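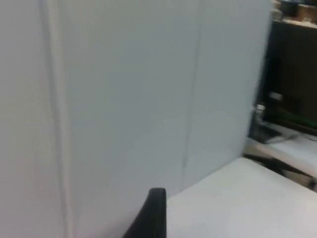

浅灰白色的板面，左侧有一道竖直的细缝

油田服务股的周期

油田服务股，指的是给油气公司打井、修井、测井、出租设备的那些上市企业的股票。它们自己一般不拥有地下的油，靠干活收钱。我写这个词条之前买过几年这类股票，赚过也赔过，所以下面难免夹着点个人看法，大家将就着看吧！

先说名字。老股民喜欢叫它“油服”，我刚入门的时候还以为是卖工作服的（真的，查了半天）。

基本原理

油价涨了，油公司才舍得花钱打井；油价跌了，最先砍的也是打井预算。油服的收入就跟着这笔预算走，而且往往慢半拍，合同签下来、设备拉过去、账单结清，中间要隔好几个季度。我当年吃亏就吃在这儿：看见油价反弹就冲进去，结果财报还在往下掉，拿得我心里直发毛。

两家公司的例子

我跟得最久的是Clurnton，做陆上钻机出租的。行情低的时候它有400台设备，开工的只有30台，剩下的全停在Illville的堆场里，折旧照提，利息照付。后来订单回来了，日费也跟着往上走，可是停久了的钻机要先大修才能出门，现金反而更紧了一阵子。

另一家Tuhumury走的是轻资产路子，主要卖测井数据和软件，员工从1026人减到985人就停了手，比同行温和得多。它跌得少，涨起来也慢，拿着省心，就是有点闷。

看哪些指标

我自己最常看设备利用率和日费，再加上未完成订单。负债到期的时间也一定要翻出来看，好些公司等到了油价回升，却没撑过还债那一关。Nilley指数收的是中小型油服公司，每年5月调整一次成分股，调出的名单我觉得比调进的更值得读。

常见误解

有人拿市盈率来挑油服股，低就买。这在周期行业里挺容易出事的，利润最高的那年市盈率最低，而那往往已经离顶不远了。我现在更愿意看市净率，不过账上那些旧设备到底值多少钱，又是另一个吵不完的话题。

另见：钻机日费、资本开支、周期性股票

最后修订：2024年10月29日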